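The second life of the office computer

The old bakery in Barroso still has its ovens, but the bread racks along the back wall now hold desktop computers. They come from solicitors, dental surgeries, a cement works and two primary schools, and most of them were working on the day they were unplugged. Someone decided it was time for new ones, and the old ones went into a cupboard until the cupboard was full.

Purificación Cifuentes started taking them in when her own employer, an insurance office, cleared a whole floor. She asked if she could have the machines and was told to bring a van. That was the beginning of Voveo, a repair workshop that passed on 411 computers last year to families, village libraries and people setting up on their own. The workshop has two paid staff, and the rest of the work is done by whoever has a free afternoon.

The job itself is mostly cleaning. A desktop that has spent eight years under a desk pulls in carpet fluff, hair and toner dust, and the fan has to work harder each year to push air through it. Staff complain that the machine has become slow and noisy. Cifuentes says that a good number of the computers she is given need a brush, a fresh dab of thermal paste on the processor and nothing else.

After that comes the drive. Donors worry about what they have left behind, and they are right to. Every drive is wiped before a machine goes back on the rack, and the donor gets a signed sheet with the serial number. Drives that will not wipe are drilled. The old spinning discs are usually replaced anyway, as a cheap solid state drive makes more difference to an ageing computer than any other part you can buy for it.

Memory is pooled. If three machines arrive with four gigabytes each, two of them will probably leave with more and the third will be kept for parts. There is a biscuit tin for case screws, another for the brass stand-offs that hold the board away from the metal, and a shoebox of the small batteries that keep the clock running.

Power supplies are the one part the workshop will not open. The capacitors inside can hold a charge long after the plug has been pulled, and a replacement costs less than a decent lunch. A supply that fails on the tester goes straight to the metal bin, and a spare goes in with four screws at the back of the case.
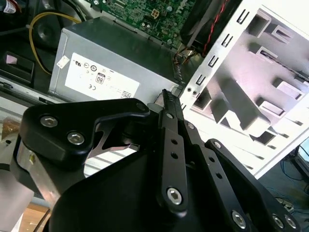 Skitetti, a refurbisher on the coast that deals in much larger numbers, thinks the Barroso approach is too generous. Its view, given by email, is that anything more than ten years old should be stripped for metal, and that a tired power supply should be a reason to scrap the whole machine, given what it will cost somebody in electricity. Cifuentes has heard this before. Her answer is that most of her computers are switched on for an hour or two in the evening - homework, a form from the tax office, a call to a cousin abroad - and that the saving from a newer one would take many years to show.

The two do agree on cases. A plain steel case from almost any big maker will take standard parts. The slim models sold to offices more recently often will not, with odd-shaped supplies and plugs that fit one board only. Voveo keeps a list of the ones it turns away, and it has 17 entries so far.

Rent on the bakery goes up in September. A second site at Fliltness, above a bicycle shop, has been offered at a lower price, though the stairs are narrow and every machine would have to be carried up by hand. Cifuentes has measured them twice and has yet to decide.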